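Teaching a Simulated Robot to Open a Drawer by Remote Control
Project report, submitted 11/25/22
Poppy Inskip

1. What I set out to do

The project sheet offered a choice between writing a drawer-opening routine by hand and showing a robot how to do it. I picked showing, on the grounds that I have opened drawers all my life and have never once had to write down how. My supervisor, Apostolos Petridis, said this was a sound instinct and a poor argument, and signed the form.

The plan was to steer a two-armed robot through the job in simulation, record every joint angle along the way, and train a small network to copy the recordings. The simulator is Besar, which the department already had a licence for. The remote control side is a program called Konley, written by a previous student, who left thorough notes on installing it and none on using it.

2. The controls

Konley reads two hand controllers, one per arm. Move your left hand and the left gripper follows; squeeze the trigger and the fingers close. Holding the side button freezes that arm so you can put your hand somewhere more comfortable, then let go and carry on from there. This is called clutching. I spent my first session not knowing it existed and drove the robot from the top of a stepladder.

The operator sees the room from the robot's own viewpoint, over the front of its shell. I had assumed this would be the natural choice, as one tends to look at the world from where one's head is. The robot's viewpoint is tilted, though, and so the room is too. The floor climbs off to the right and the walls lean. For the first hour I leaned with them, which helped neither me nor the robot.

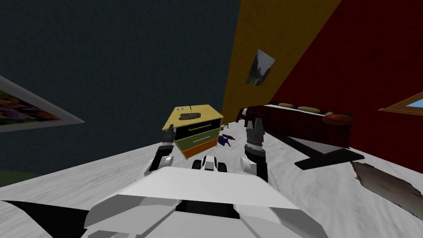 The tilt matters more than it sounds. When the operator thinks "up", the hand goes up in the operator's room, and the gripper goes up in a room that has a different opinion. Konley has a setting that turns hand movements to match the view. I tried it both ways and kept it on for all the recordings used in training. With it off I could reach the nightstand, but only by a kind of negotiation.

3. The task

The nightstand has three drawers in different colours: black at the top, olive green in the middle, orange at the bottom. This was very useful for talking about them and I recommend it to furniture makers. The bedroom has a bed close by on the right, so the right arm has less space to wander in than the left.

I defined a good demonstration as follows. Both grippers start in front of the robot. The left gripper goes to the named drawer, closes on the handle and pulls it out by at least a hand's width. The right arm keeps away from the bed. The gripper then lets go and backs off without dragging the drawer further or shoving it shut.

The last step caused most of the trouble. Letting go is easy for a person, who does it without a plan. My early recordings nearly all end with the fingers opening and the drawer coming along anyway, caught on a fingertip, like a dog that has decided it is going for a walk.

4. Recording

I made 197 demonstrations in all. I'd like to say they were spread evenly over the three drawers, but I began with the middle one, got good at it, and went on doing it for longer than I should have. The orange drawer is low and the left wrist has to fold to reach it. It got the fewest recordings and the most language.

Each attempt was saved whether it worked or not, and I marked the failures afterwards while watching the playback. Watching yourself back is instructive. I had believed I moved in smooth, purposeful lines. What I do is rush to the drawer, stop dead, dither for a while in front of the handle, and then pounce. The network learnt this faithfully. It dithered as well as I do by the second training run, and it took a good deal longer to learn the pounce.

To deal with the dithering I cut out any stretch in which neither gripper moved. Petridis warned me that this would also remove the moment when the fingers close, since the arm is still while that happens. He was right. I put those parts back.

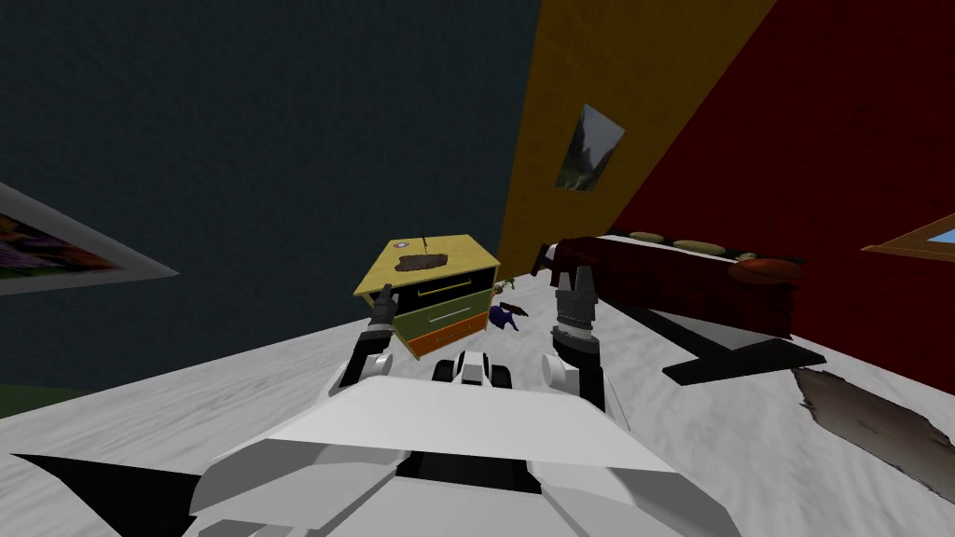 Petridis wrote in the margin of my draft at this point that cutting the pauses was treating the symptom, and that an operator who hesitates in front of a handle is usually one who can't judge the distance to it. He suggested I find out how far off I was before blaming my character.

So I did. I added a faint line to the operator's view, running straight out from between the left fingers, and re-recorded the middle drawer with it switched on. The hesitation mostly went. The line is visible only to the operator and isn't part of what the network is given, so it can't come to depend on it.

5. Results

I tested the trained network with 10 attempts on each drawer. The middle drawer did best, as it ought to, having had most of my attention. The black one was close behind. The orange drawer was opened in two attempts, and in two more the gripper took hold of the handle and then simply stayed there, holding it, until the time ran out. I have no recording in which I do this. I have watched them all again to be sure.

Almost every failure was at the handle. The network nearly always set off for the right drawer and arrived near it. What it lacked was the last little bit of care, and as my recordings of that part are the least consistent, I don't think it can be blamed.

6. What I would change

I would record the hard drawer first, while fresh, and leave the easy one for the end of the day. I would practise before saving anything: my first afternoon's demonstrations are still in the training set, and they shouldn't be. I would also have a second person do some of the driving. A network trained on one operator picks up that operator's habits, and mine are now on a university server.

The right arm deserves a task. For the whole project it hung about keeping clear of the bed, and I had to hold its controller throughout so that it would go on doing nothing. Opening a drawer with one hand while the other steadies the top would be a fair next step, and I have put in for it as a project in June.

Recordings and training settings are in the shared folder named Dindow. The failed attempts are in there too, in their own subfolder, with my notes on each. Some of the notes are short.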